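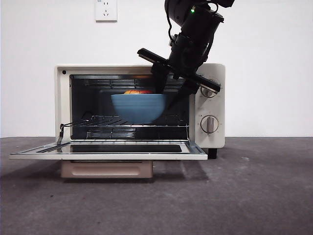 # Do people eat more fruit if it's already cut up?

My project started with a complaint from my roommate Afia Abubakari, who said she buys apples every week and throws most of them out. I do the same thing! So I wanted to find out if the problem was the fruit or just the bother of dealing with it.

I set up a snack table in the lounge of Olness Hall for 5 afternoons in April, from two until four. One side had whole apples, the other had the same kind of apples sliced into paper cups with a squeeze of lemon (Evelien Jacobs did most of the slicing, thank you Evelien). Everything was free. I wrote down what people took and asked anyone who would stop to fill in a short form.

The sliced side won every time, and by more than I expected. On the slowest afternoon only 13 whole apples went, and I'm pretty sure a few of those were taken for later — people were dropping them straight into their bags. The cups were mostly eaten right there, standing up, while talking.

The forms were more mixed. A lot of people wrote that whole apples are "messy" or "too big," which I get, but Leobardo Zavala wrote half a page about how cut fruit tastes like lunchboxes and he won't touch it. I kept that one in my results because he had a point about the lemon. It does change the taste, and I never tried a batch without it.

I also should have switched the sides of the table. The cups were always closer to the door, so maybe people just grabbed what was nearest. My advisor, Yuk-lan Cheng, caught that when I showed her my first draft, and by then the apples were gone. If I get to run it again in the fall, I'd swap sides every day and add pears.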